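An afternoon with the robots at Jurkano

22 October 2021 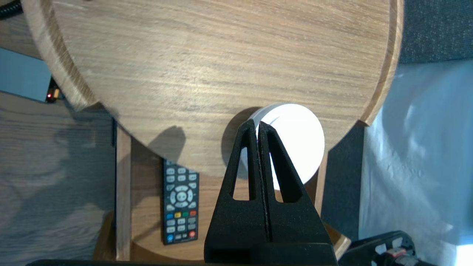

I went to the Jurkano open day in Velville expecting to be talked at, and I was. The leaflet promised "a helping hand for every home". It also mentioned a price of £2,515 for the arm alone, in much smaller type, with delivery extra if you live out past Ustville, as I do.

The demonstration I'd come for was the tidying one. An arm with a black two-fingered gripper, a round wooden table, a white puck. A TV remote lay on the lower level, the sort of thing I lose twice a day, so naturally I asked if the arm could fetch that. Remedios Navarro, who was running the session, said the remote wasn't part of the programme. The puck was. I think that tells you most of what you need to know.

To be fair to her, she didn't oversell it. She said pale wood and bright light can be awkward for the camera, and that moving a table a few inches can mean setting things up again. I wrote that down, because the leaflet says "ready for your living room" and my living room gets moved every time my sister hoovers.

We had 11 minutes, of which two went on a restart. It picked the puck up and put it down again, slowly, and people clapped. I clapped too – it would have been rude not to.

Back in September I saw the Gillies machine folding tea towels and came away with much the same feeling. Clever work, plainly, and a lot of patient people behind it. But I'd like to see one of these things in a room that hasn't been got ready for it. I did ask whether they'd bring the arm round to mine. She took my email address and I haven't heard back.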